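第三章 仓位与止损：先想好怎么亏，再想怎么赚

嗨，又见面了！前两章我们把开户、看盘、读K线这些事情走了一遍，你现在大概已经手痒得不行，恨不得马上下一单。我懂，我当年也是这样的（而且比你更急，连点差是什么都没弄明白就冲进去了）。不过这一章我想请你先把鼠标放下，陪我聊一聊钱该怎么分、亏到哪里该走。

先讲讲我自己的事吧。我的第一个实盘账户是在Estholm开的，那家平台规模不大，界面倒是挺顺手。我存进去1420美元，选的货币对是欧元兑美元，理由特别简单：大家都做这个。头几笔居然都赚了！我高兴得晚饭多吃了一碗，然后把手数直接翻倍。接下来就是11月的那波行情，我连着错了3笔，一张止损单都没挂，每次都想着“再等等就回来了”。等我终于肯平仓的时候，账户里只剩519美元。

那几天我基本没怎么看盘，只把交易记录从头到尾抄了一遍，抄在一个本子上。抄完我发现，我判断方向的水平其实没有想象中那么糟，糟的是赢的时候仓位小，输的时候仓位大。你要是翻翻自己的模拟盘记录，没准也会看到类似的东西。

我的老师Zoia Pasichnyk那时候在Grurnham教夜间课，她看完我的本子，问了一句：“你下单之前，知道这一笔最多亏多少吗？”我答不上来。这个问题我后来拿去问过很多学生，答得上来的真不多。所以这一章整个就是围着它转的。

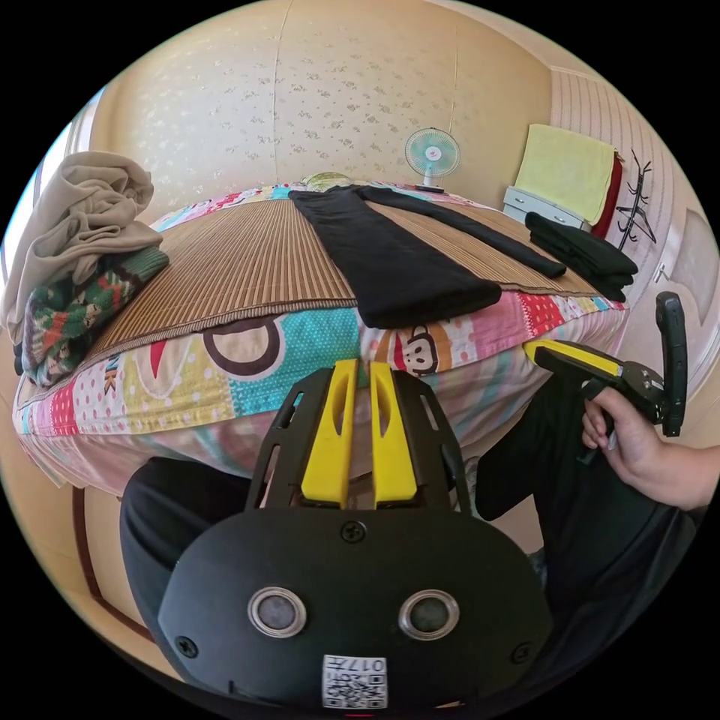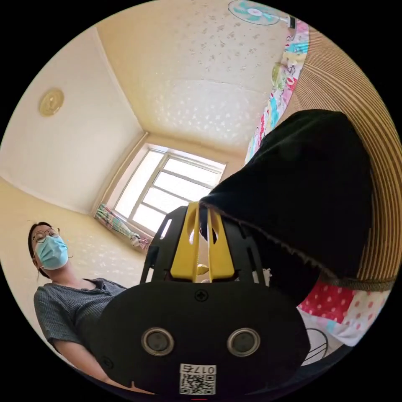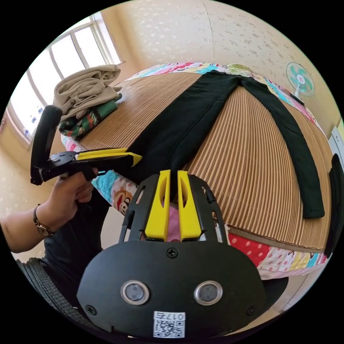
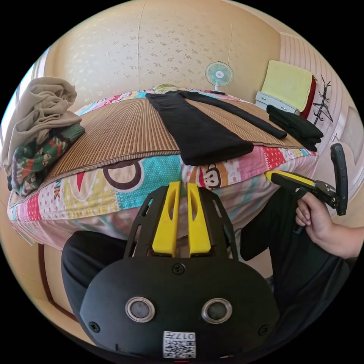 3.1 一笔交易最多能亏多少

我们先把几个词说清楚，后面会反复用到。

单笔风险：这一笔如果走到止损价，你的账户会少掉多少钱。注意，它跟你动用了多少保证金是两码事，很多初学者会在这儿绕进去。

止损距离：入场价到止损价之间隔了多少点。

点值：价格每动一个点，你手里的仓位对应盈亏多少钱。不同的货币对、不同的手数，点值都不一样，平台的合约说明里一般查得到。

有了这三样，仓位就可以算出来了，公式短得很：

手数 = 单笔风险金额 ÷（止损距离 × 每手点值）

你看，顺序是先定愿意亏多少，再看图找止损该放在哪儿，最后才轮到手数。我以前完全是倒着来的，先拍脑袋定一个手数，再拿剩下的保证金去硬扛。倒着来也能赚钱，运气好的时候甚至能赚挺久，所以这个毛病才那么难改！

那单笔风险金额到底定多少呢？本书的练习里，我们统一按账户净值的百分之一来算。拿我那个账户做例子，1420美元的百分之一就是14.2美元。我知道，看到这个数字你可能会撇嘴：才这么点儿？可是你想想，如果我当时老老实实按这个来，连错3笔也就少四十多美元，不至于元气大伤。（滑点和隔夜利息先不算，那是第五章的内容。）

3.2 止损放在哪里

这一节争论最多，我跟Zoia也为它吵过。她喜欢放在前一个明显的高点或低点外面，我有一阵子迷恋固定点数，觉得省事，不用动脑子。固定点数的麻烦在于，行情安静的时候它太宽，行情闹腾的时候它又太窄，动不动就被扫出去，然后价格掉头朝你原来看好的方向跑，气得人想摔键盘。

现在我的做法是先看图，再看波动幅度。具体来说，做多的时候，我会找最近一个站得住的低点，在它下面留一点余地；做空就反过来。余地留多少，要参考最近一段时间的平均波幅，我们会在3.4节用Prostow的历史数据包一起算一遍，你先不用着急下载，到时候我会告诉你选哪几列。

还有一件小事：止损单请在开仓的同时就挂上去。别在心里挂。心里的止损我挂过无数次，一次都没执行过，真的，一次都没有。

3.3 自动交易也要管仓位

有同学会问，我用自动程序下单，是不是就不用学这一章了？哎，恰恰相反，你更要学。程序会一板一眼地照着参数执行，参数里的手数写大了，它也照样下，半夜你睡着的时候它还在下。

我用过一个叫Palamarchuk的策略脚本，默认设置是固定手数，不管账户里还剩多少钱。我拿到手的第一件事就是把它改成按净值比例计算，再加一条当日亏损上限，到了就停，第二天再说。改动不大，懂一点脚本的同学照着附录里的步骤就能完成；不懂也没关系，至少要会在参数面板里找到手数那一栏，看清楚它是固定的还是浮动的。

课前练习

1. 打开你的模拟账户，把最近的交易抄到纸上，每一笔都写出入场价、止损价和手数。没有止损价的，就写“无”，别事后补一个好看的。

2. 按照3.1节的公式，用百分之一的单笔风险，重新算一遍每一笔应有的手数，跟你实际下的对比一下。

3. 从里面挑出亏得最多的一笔，写几句话，说说你当时在想什么。这一题没有标准答案，写得越啰嗦越好，后面讲交易心理的时候我们还要翻出来用。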